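Laundry and Linen Technician, Fixed Term
Volline Textile Services, Padilla site

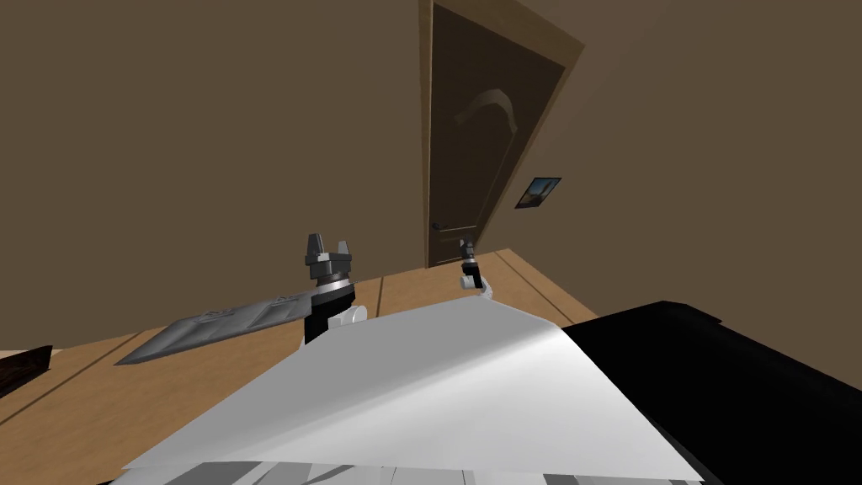
Summary

Volline Textile Services is recruiting one Laundry and Linen Technician for its Padilla processing plant. The post is full time and runs until the end of December, with possible extension subject to contract volume. The plant handles flat goods only: bed sheets, pillowcases, table linen and towels. Garments are processed at the Prikness site and are outside the scope of this post.

Reference: PAD-3429
Reports to: Gebhard Brunner, Shift Supervisor
Hours: 40 per week, early or late shift, rotating every two weeks
Closing date for applications: Jun 22, 2026

Background

Padilla receives soiled linen from hotels and short-stay residences under the Prondum contract. Each item is sorted, washed, dried or ironed, inspected, folded and packed by customer order. The plant holds a stock of 3,429 flat sheets in five sizes. Stock levels are reconciled at the end of each month against intake and rejection records. The technician will take over the inspection line from the current post holder, who is moving to maintenance.

Duties

Sort incoming linen by type, size and soil class.
Load and unload washer-extractors. The largest unit takes 215 pounds per load.
Select wash programs from the posted chart. Changes to a program are made by the supervisor only.
Feed flat sheets to the ironer and clear jams using the lockout procedure.
Inspect finished sheets for stains, tears, open hems and discoloration, and enter each reject under the correct code.
Mend hems and small tears on the plant's lockstitch machine. Tears longer than two inches go to the rag bin.
Take water hardness and pH readings at the start of each shift and record them in the process log.
Check chemical drum levels and report shortages to the stores clerk.
Clean lint screens every four hours of dryer operation.

Required

High school diploma or equivalent.
One year of work in an industrial laundry, textile finishing plant, or similar production setting.
Ability to read and complete written logs in English.
Ability to stand for the length of a shift and to lift 40 pounds without assistance.
Normal color vision. A short test is given at interview.

Preferred

Experience with flatwork ironers.
Basic machine sewing.
Forklift or pallet truck certification.
Knowledge of cotton and polyester blends and how they behave under heat. Most stock at Padilla is a blend; a smaller share is full cotton and is ironed at a different setting.

Working conditions

The ironing area is warm all year and noise levels require hearing protection, supplied by the plant. Closed-toe safety shoes are required, and the plant reimburses up to $100 toward one pair. Work clothing is issued and laundered on site. Jewelry, including rings, is not permitted at the ironer.

Pay is hourly and set according to experience. Late shift hours carry a premium. A one-time payment of $300 is made on completion of the full term.

Training

The first two weeks are spent with Wilfredo Castillo on sorting and wash programs. Ironer training follows and ends with a practical check. New staff do not work the ironer alone until the check is signed off. Chemical handling is covered by Bảo Trương in a half-day session.

How to apply

Send a resume and a short letter stating shift preference and earliest start date to Rommel Soriano, Personnel Office, Volline Textile Services, Padilla. Quote the reference above. Applications without a reference number may be delayed. Two work references will be requested after interview.

Interviews are held on site and last one hour, including the color vision test and a sheet inspection exercise. Applicants who need an adjustment for either part should say so in the letter. Questions about duties may be addressed to Gebhard Brunner through the plant switchboard.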